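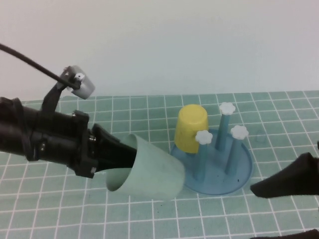

Plerivel changes water billing from August

The Plerivel water utility will bill its 1417 metered households every month starting in August, replacing the current quarterly cycle. The rate per cubic meter stays the same.

Meters in the Cakia and Tyagi districts – 548 units in all – will be read first. A further 139 older meters must be replaced before they can join the new schedule. Billing manager Benvinda Godinho said each replacement requires a shutoff of less than an hour, with written notice 24 hours ahead. 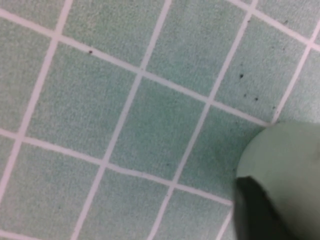 When is payment due under the monthly cycle?

Payment is due on the last business day of the month after the reading. Accounts on automatic payment will move to the new dates without a new form.

Households with a replacement pending stay on quarterly bills until the new meter is registered.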